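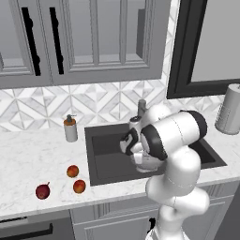
Mivell sink task: arm over the basin, fruit on the counter.

1/ Posting a result from our simulated kitchen work. Task: move each piece of fruit from the counter into a colander in the sink. Question: does a wrist view help a policy that already gets two fixed views?

2/ Setup: 2500 scripted demos, all in sim. Fruit start poses are randomized per episode. Same network, same training steps, same seeds for both arms of the comparison. The only change is the wrist input. 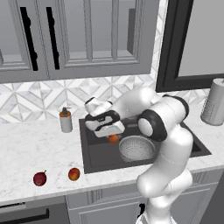 Left fixed view. Orange fruit under the gripper, colander to its right.

3/ Each policy ran 100 test episodes on held-out start poses. An episode counts only if every piece ends inside the colander. Fixed views only: 40 successes. Fixed plus wrist: 61.

4/ Most of the gap comes from placement. Grasp rates off the counter are close. From the fixed views the arm often blocks the colander during the release - the policy then lets go too early and the fruit hits the rim. 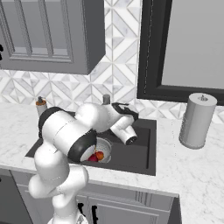

Second fixed view, two pieces in the colander.

5/ We also tried masking the wrist input at test time, with no retraining. Success fell below the fixed-only policy, so the network leans on that view hard. Rowena Buenaventura is rerunning this with input dropout during training.

6/ Limits: one kitchen, one sink, rigid fruit models, no real hardware. Lighting was not randomized. Configs and eval poses go up with the Mivell release in September.

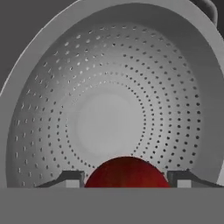 Nelly Cusi asks whether the early releases go away if the fixed-view policy gets a longer history. Partly - we tried it on a small run, and it helped with timing but not with aim. Full numbers will be in the appendix.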